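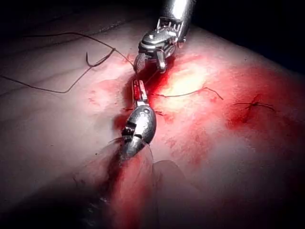
1/ Spent most of this month on thread segmentation for the suturing stack at Wodine. The needle detector has been fine since April. Thread is harder: thin, dark, bends any way it likes, and a cut tail from an earlier stitch has the same colour and width as the piece we're meant to be pulling. From the wrist view there's the live thread running in from the left with the needle on it, and then a knot and a free end over on the right, in the blood. The old model called all of it one strand.

2/ That matters because the planner asks perception for one thing: a centreline, ordered from needle to far end. If the line jumps across to a tail, the next grasp point can land on a finished knot.

3/ Declan Treloar relabelled the wrist set by hand. 2,999 images to begin with, 2,327 after he threw out the ones where two of us couldn't agree which end was which. Slow work. The labels now carry three classes: live thread, tail, knot.

4/ Glare is the other problem. Wet tissue throws back a bright patch near the tool and the mask breaks there. We tried filling gaps with a spline, which works on gentle curves and goes wrong on kinks. Now we keep the gap, mark it as unknown, and let the tracker carry both hypotheses for a few cycles. 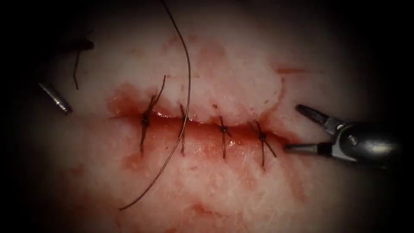
5/ The tracker lives in Paewai, our planning repo. It used to drop a thread as soon as the mask split in two. It now holds on for up to 5 cycles before asking for a fresh look from the fixed camera. That view is worse for depth along the jaws but much better for working out which strand lies over which.

6/ Fusing the two views took longer than the model did. The hand-eye calibration was drifting by almost 2 mm over a long run, and I blamed the network for a week before checking it. Calibration is now a startup check in Pumton and the controller won't arm if it fails.

7/ Still broken: thread lying across the wound. Where it crosses the red line between the edges the contrast drops and we lose the centreline. More labels might help. I'd sooner try a colour-space change first, as it's an afternoon's work.

8/ Also still broken: tails that touch the live thread. The ordering step picks a branch by curvature and sometimes picks badly. Declan has a version that uses the last known grasp as a prior. Not merged.

9/ Replay viewer and label tool go up on the Dastholm server in July 2025. If you've worked on cable or rope tracking and have a decent way of handling crossings, I'd like to hear about it. Replies are open.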